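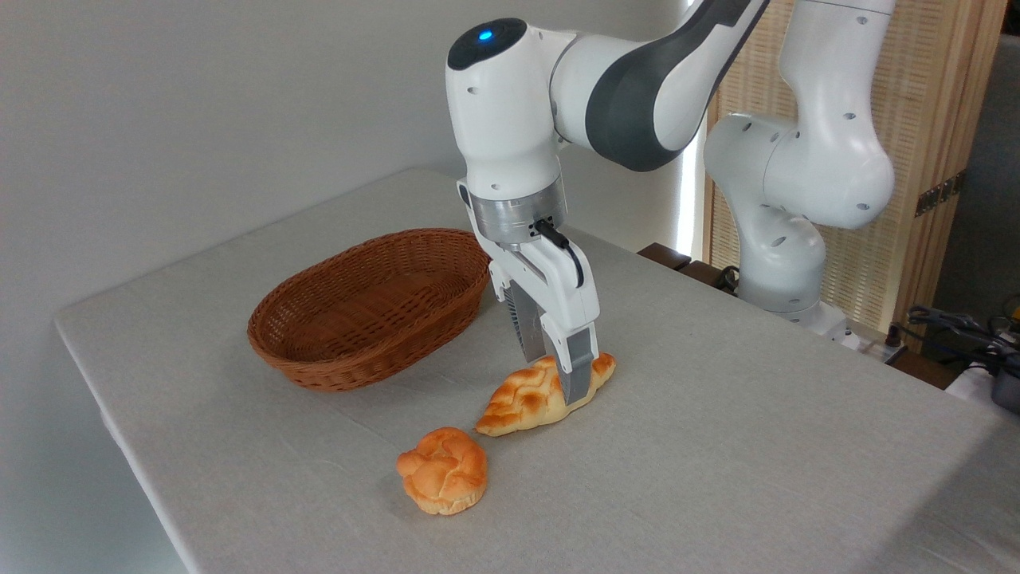 Fingers lowered over the crescent roll, basket standing to the left.

Section 3. Setting up the bread-and-basket cell

By now your Wuneton arm should be bolted down and talking to its controller (if it isn't, go back to Section 2 and take your time over it - we'll wait). This part of the guide gets the gripper ready to pick up bread and put it in a basket. Plan on 60 minutes the first time through, and please don't be discouraged if the cable takes up a good part of that.

3.1 Dress the table

1. Lay the light gray cloth over the table and let it hang over the edge. Smooth it with the flat of your hand, working from the back toward yourself. A few faint creases will do no harm, but a fold tall enough to catch a fingertip should be pulled out.
2. Set the wicker basket down empty, on the side away from the arm's base.
3. Put the bread on the cloth nearer the front than the basket. Leave enough room beside each piece for an open finger to come down.

Note: The display bread in the Ukidach kit is meant for practice and can be handled as much as you like. Wipe it with a dry cloth when it gets dusty. Real rolls shed crumbs, and crumbs find their way into the ribbed faces of the fingers.

3.2 Check the gripper and its cable

1. Press the stop button and wait for the arm to settle.
2. Hold the silver flange in one hand and the gripper housing in the other, and try gently to twist them. There should be no play at all. If there is, tighten the flange screws a little at a time, going back and forth across the ring.
3. Look at the short black cable where it meets the flange. It should leave in an easy curve and lie close to the housing. Push the plug home with your thumb.
4. Release the stop, and turn the wrist slowly by hand control through its full working range, watching the cable the whole way.

CAUTION: Keep your hands out from between the fingers whenever the arm has power, even when it is standing perfectly still.

3.3 Teach the basket position

1. Open the fingers all the way and turn the gripper so it points straight down.
2. Jog the arm until the gripper is over the basket, then switch to slow speed.
3. Lower it until the fingertips are below the rim. Stop well before they touch the woven bottom.
4. Walk to the other side of the table and look again - a gap that seems generous from one side can be very thin from the other.
5. Save the point as BASKET LOW. Raise the arm straight up until it is clear of the rim and save that as BASKET HIGH.

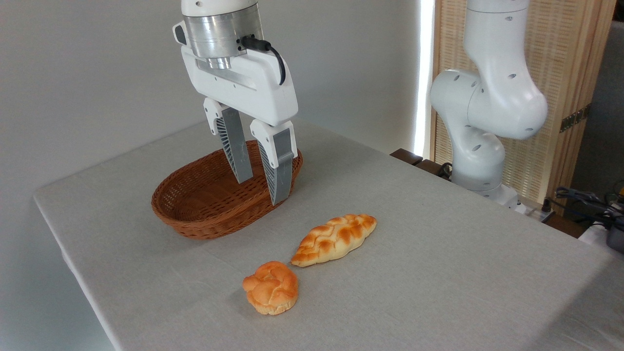

Checking the low point: fingers open, tips below the rim.

Note: If you move or turn the basket after this, teach both points again. An oval basket that has been nudged round even slightly can put a finger on the braided edge.

3.4 Teach the pick

1. Bring the open gripper down over one piece of bread, with a finger on either side.
2. Set the closing force to 32 on the control screen and close slowly. Raise the number one step at a time if the piece slips.
3. Lift a little, wait, and set it down again. Repeat for each shape you plan to use.

If the screen shows fault 622, the fingers closed without meeting anything. Open them, check your height, and try once more.

Comments

breadbox_tim
Fault 622 kept coming up for me until I redid the pick height with the cloth on. I had taught everything on the bare table, silly me. Thanks for the clear steps!

Irkero_user
Does the same force setting work with the older Caron fingers? Mine have smooth pads and the round buns keep squirting out sideways.

mapleandrye
@Irkero_user I have the Caron ones too and had to go up a few steps. Go slowly, and close lower down on the bun if you can.

lab_on_third
Could you please add a printable version of 3.3? We keep a copy taped up next to the stop button and ours is getting pretty ragged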